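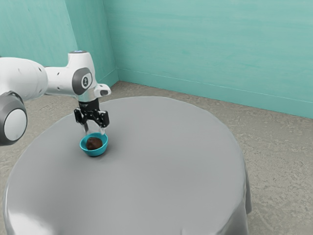

Free blood pressure checks are coming to barbershops and beauty salons in Lando this May, and the response so far has been terrific. Five shops along Chung Avenue have signed on, and more than 2000 people are expected to sit down for a reading before the month is out.

The program, called Clokel, was started by the Lillik Community Health Center as a way to reach people who don't see a doctor often. High blood pressure usually has no symptoms, and plenty of people find out they have it only after a stroke or a heart attack. Catching it early can make a huge difference!

Barbers and stylists in the program get 12 hours of training. They learn how to fit the cuff and take a proper reading, and when to tell a customer to get medical care right away. Each shop also has a nurse on call during business hours.

A small trial last year drew 601 people, many of whom had gone a long time without a checkup. Customers liked it so much that several asked if they could bring their parents in. (They could, and they did.) The health center says the trial also taught it to set the chair away from the dryers, where people can rest quietly for a few minutes before the cuff goes on.

Checks are open to anyone 18 or older, and you don't need to book a haircut to get one. Walk in, have a seat, and you'll leave with a card showing your numbers and a phone number for the health center. Anyone whose reading is high will be offered a follow-up visit at no cost, with or without insurance.

Skip coffee and cigarettes for half an hour before you go, and wear sleeves that roll up easily. If you already take medicine for blood pressure, keep taking it as usual and bring a list with you.

Readings are available from 10 a.m. to 6 p.m. whenever the shops are open. A list of locations is posted at the health center's front desk and at the Lando public library. Shops that would like to join for the fall round can sign up at the front desk too.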